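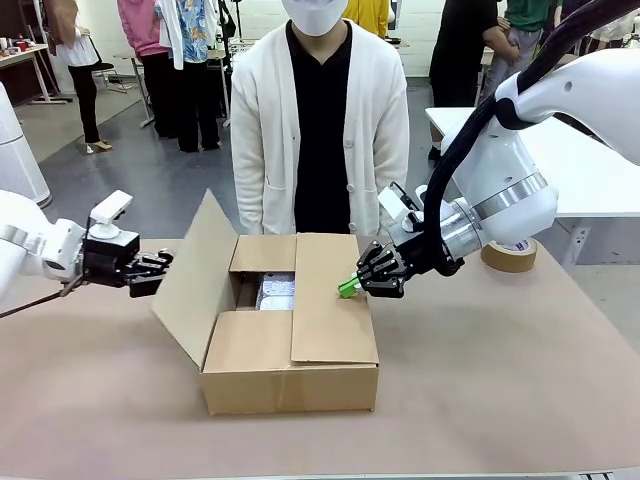

One packer at the Gotis depot remarked that a carton is judged by how it closes, and that an item put in last and left near a flap will be felt by whoever folds the flap down. The comment was repeated, in other words, at Bunetside, and it shaped the order of work examined in this section.

Figure 3. Open carton with packaged items stacked towards the rear; a roll of brown tape lies beside it on the table.

3.2 Order of filling

The Hamus trial covered 200 plain corrugated cartons, of which 72 were filled with goods of mixed size. Flat packets were stacked first against the rear wall, and small articles were then placed in the space that remained. In the arrangement shown in Figure 3, the left flap stands upright while the front and right flaps lie partly folded down. Packers differed on whether the side flaps should be folded back fully before filling began. At Sisay they were taped back, a step which added up to five seconds per carton and was dropped in September. Closing times for the mixed cartons are given in Table 5, together with the number reopened before dispatch.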